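Household Appliances and Their Claims
Unit 7 handout: the countertop oven

Read this before you read the manual. Manuals for small ovens make promises, and most of those promises were never tested in a kitchen like yours. "Even heat on every rack" is the one I trust least. A small box with a heat source near the food will have hot spots, and a 300 degree setting on the dial tells you where the knob is pointing. It does not tell you the temperature at the rack.

Gavalas (course reader, section 9) claims that a glass door lets the cook "judge doneness at a glance." I doubt it. Glass shows you browning on one side. The middle of a potato is another matter.
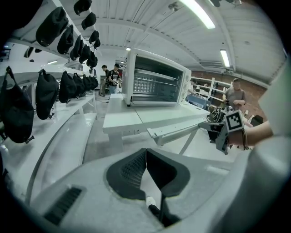 Fig. 10. White countertop toaster oven with a glass door, metal rack inside, knobs in a vertical panel on the right.

Knobs are the one part I'll defend, though Koutsoukos disagrees and you should read her too. They are quick to set. Whether the printed marks mean much is what you will check in the lab.

For October: bring an oven thermometer and your own notes on preheating. Compare the dial with the reading at the front and back of the rack. Do not average the two. Averages are how the Pesonen leaflet got its nice flat line.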